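本网站使用 Cookie 来改善您的浏览体验。继续浏览即表示您同意我们的 Cookie 政策。[接受] [了解更多]

在家做一次呼吸练习加身体扫描:我自己的完整流程

先交代一下我是什么水平。我不是老师,也没有证书,就是一个睡不好觉、爱瞎琢磨的人,前前后后练了三年。这几年身边聊“意识探索”的朋友越来越多,有人飞很远去参加静修营,有人迷上漂浮舱,还有人每天早上泡冰水(佩服,我真的不行)。我试过一圈,最后留下来的是最土的一种:躺在自家地板上,慢慢呼吸,然后把注意力从脚趾一路挪到头顶。

写这篇是因为老有读者来信问我到底怎么做的,我每次回得都不一样,自己都不好意思了。干脆写全,以后直接甩链接!

先说谁别照着做

我练的是慢呼吸,不是那种越喘越快、喘到手麻的。那种强度大的我在 Fletard 的周末班上体验过一回,旁边有带课的人全程看着,即便那样我也晕了好一会儿。所以自己一个人在家,请不要练快速过度换气,也不要长时间憋气。

怀孕的、有心脏或血压问题的、有癫痫史的,还有正在经历比较严重的焦虑或创伤反应的朋友,先问医生。开车的时候、泡澡的时候、站在高处的时候,统统不要练。这一条没有商量余地。

第一步:定时间

我一般放在晚上九点半,洗完澡,头发吹干了再开始。早上也试过,结果总惦记着邮件,躺下去五分钟就想爬起来。你可能正好相反,多试几天就知道了。

整套是 20 分钟。别一上来就想练一个小时,我最早就是这么干的,第二天看见垫子就烦。

吃饭这件事也要提前安排。吃太饱躺下来,胃顶着,呼吸根本沉不下去;饿着也不行,肚子一叫全完了。我的办法是晚饭早点吃,吃清淡点,主食减半。练之前嘴馋就吃半根香蕉,再喝几口温水,别灌一大杯,不然练到一半要跑厕所。
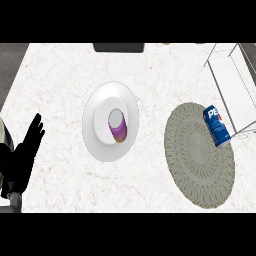 第二步:收拾地方

不需要专门的冥想室。我就在沙发和书架中间那一小块地上练,能伸直胳膊腿就够了。垫子用普通瑜伽垫,我那张是 Diltow 的,有点薄,所以底下又铺了条旧毛毯。膝盖后面塞个枕头,腰会舒服很多。

灯调暗,但别全黑。全黑我会直接睡着(睡着也没什么不好,只是那就叫睡觉了)。手机开勿扰,屏幕朝下,放到手够不着的地方。家里有猫的把门关上,我吃过亏,练到最放松的时候肚子上突然落下来一只。

身体一静下来会觉得凉,哪怕夏天也是。我七月份还盖着一条薄毯子呢。

第三步:先躺着,什么都不干

躺好以后给自己一两分钟,不用管呼吸。后背哪里硌着就挪一挪,鼻子痒就挠,裤腰紧就松开。很多教程叫你从第一秒就不许动,我觉得没必要,憋着不挠反而满脑子都是鼻子。

等到不怎么想动了,再闭上眼睛。不喜欢闭眼的话,就盯着天花板上一个地方,眼神放软。

第四步:慢呼吸

用鼻子吸气,心里慢慢数到四;再用鼻子或者嘴呼气,数到六。中间不憋,自然转过去就好。

手可以放在肚子上,吸气的时候手往上浮一点,呼气的时候落下去。胸口不用刻意不动,别较劲。要是数到六觉得气不够用,那就数到五,数到四也行。我刚开始那阵子呼到五就急了,练了大概两三周才顺下来。

走神是一定会走神的。我有一次从呼吸想到晚饭,从晚饭想到超市,最后在脑子里把整个冰箱重新整理了一遍……发现了就回来,从一开始数,不用骂自己。

这一段我做八分钟左右,用一个很轻的铃声提醒。我的铃声是 Millance 里自带的那个木鱼声,你用厨房计时器也成,就是响起来可能会吓一跳。

第五步:身体扫描

呼吸放回自然的节奏,不数了。把注意力放到左脚脚趾,看看有什么感觉:热的、麻的、紧的,或者什么感觉都没有。没感觉也算一种感觉,记下来往前走。

然后是脚掌、脚踝、小腿、膝盖、大腿,换右边再来一遍。接着是胯、肚子、后腰、胸口、肩膀、两条胳膊、手指、脖子、下巴、眼睛周围、头顶。每个地方停两三次呼吸的时间。

我自己最紧的地方永远是下巴,每次扫到那儿才发现牙是咬着的。你也许是肩膀,也许是眉头。不用命令它放松,多看它一会儿,它爱松不松。

有时候会冒出情绪来。我有过莫名其妙流眼泪的时候,也有过突然想笑的时候,都待一会儿就过去了。但如果涌上来的东西让你害怕,或者心慌得厉害,就睁开眼睛,坐起来,脚踩在地上,说出屋里几样东西的名字。当天就到这儿,别硬撑。反复出现的话,找专业的心理咨询师聊聊,这个别自己扛。

第六步:慢慢回来

铃响了别马上弹起来!先动动手指脚趾,再伸个懒腰,翻到右边侧躺一会儿,用手撑着坐起来。我有次起猛了,眼前一黑,扶着书架站了半天。

坐起来以后我会喝点水,写几句话。就写在一个普通本子上,三行封顶:今天哪儿紧,走神走去哪儿了,现在什么心情。翻回去看挺有意思的,有一整个月我走神的内容都是搬家。

几个常被问到的事

一定要放音乐吗?不用。我偶尔放 Hrnčiar 那张钢琴的环境音乐,多数时候什么都不放,听楼上走路。

会不会看见光、飘起来什么的?有人说会,我偶尔觉得手变得特别大,仅此而已。冲着奇观去练,多半会失望。

每天都要练吗?我一周四五次。出差就停,回来接着练,没觉得前功尽弃。

要花多少钱?垫子钱。市面上有卖 996 块的“入门套装”的,里面是眼罩、香薰和一个铜碗,我个人觉得眼罩可以单买,别的先放一放,练满一个月再说。

练完睡不着怎么办?少数人会越练越精神,那就往前挪,放到下班回家以后、做饭之前。我有个朋友改到傍晚以后就好了。

下一篇想写写我去漂浮舱的那两次,盐水进眼睛的感觉我到现在都记得。

关于本站 | 联系我们 | 隐私政策 | 版权所有,未经许可请勿转载 | 返回顶部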